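January, late morning start

Obituary clippings, Broson box, continued. Got in after ten, heat was off in the back so scanner room first till it warmed up.

Picked up at clipping 1179 where Ngân left off. Her slips are good, mine less so, sorry. Whole box is Broson Funeral Home's own file, pasted on card stock, runs up to 2000 and then just stops. No idea if they quit clipping that year or if there's another box in their basement. Benedicta is calling them.

Paste is brown and brittle on the older cards. Newsprint lifts at the corners if you look at it. Do NOT use the feeder, flatbed only, glass wiped between cards. Did one in the feeder to see. It lost a corner. Corner is in a sleeve with the card, labeled.

Indexing notes:

- Married names. Still the main mess. Half of these say "Mrs. Harold So-and-so" in the headline and you don't get her own first name till the third paragraph, or never. Rule for now: index under her own name if printed anywhere, husband's form goes in the "also as" field. If no own name, put it under the surname with a blank and flag. Don't guess from the kids.
- "Preceded in death by" people get an entry too. I skipped these on my first batch, have to go back.
- Age vs. dates. One card says 61 in the headline, birth and death dates in the text make it 62. Type both as printed, don't fix. Put a note.
- Service place is not death place. I mixed these up at least twice yesterday, corrected.

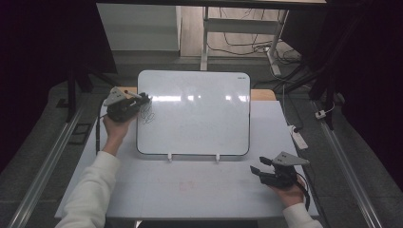
Tabletop whiteboard, marker at the left edge.

Ahn family cards. There's a father and a son with the same name, both clipped, both from Plollon, and somebody clipped them onto one card. Split into two records, one scan. The son's notice names a sister who isn't in the father's at all. Could be a half sister, could be the paper dropped a line. Left as is. The granddaughter wrote to us in the fall asking for exactly this so Benedicta will send her the scan once it's been checked.

Also in that batch: a notice that's been cut right through the last column, ends at "she is survived by her husband and". Will try the library's microfilm for the rest. Ngân thinks the weekly ran it too, in a longer version, worth asking for both.

Afternoon. Skavance text recognition on the flatbed files. Okay on the 1980s stuff, terrible on anything with a photo next to the type, it reads the halftone dots as commas. Tried cropping the portrait out first and running the column alone. Much better, slow though. Hyphens at line ends still come through in the middle of names so every surname needs eyes on it. It also turned "beloved" into "be1oved" every single time on one card and never on the next one. Same paper, same typeface as far as I can tell.

Settings that worked: grayscale, 400 dpi, contrast up one notch, no sharpening. With sharpning on, the print from the back side shows through.
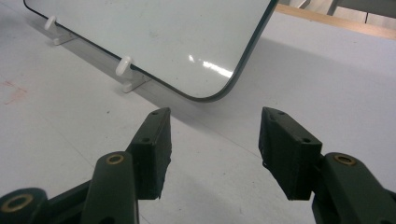

Whiteboard on its stand, lower corner.

Ngân back at two, went thru my flagged pile with her. She wants cause of death left out of the public index even where it's printed. I lean toward leaving it in the scan and just not typing it, comes to the same thing for searching. She's fine with that. Benedicta to have final say.

Naming the files: surname_first_cardnumber, lowercase, no accents in the file name but keep them in the record. Accents were getting lost on my machine, check the export.

With this box and the one from the church we're at over 2000 records total, not all proofed.

To do
- redo "preceded" names, my first batch
- microfilm request for the cut notice
- more polyester sleeves, small size, nearly out
- ask Broson re second box, and whether the pencil numbers on the backs match their ledgers
- re-scan the one with my thumb in it

Left the current card under the weight on the bench, face up, blotter on top. Don't move it till the morning pls.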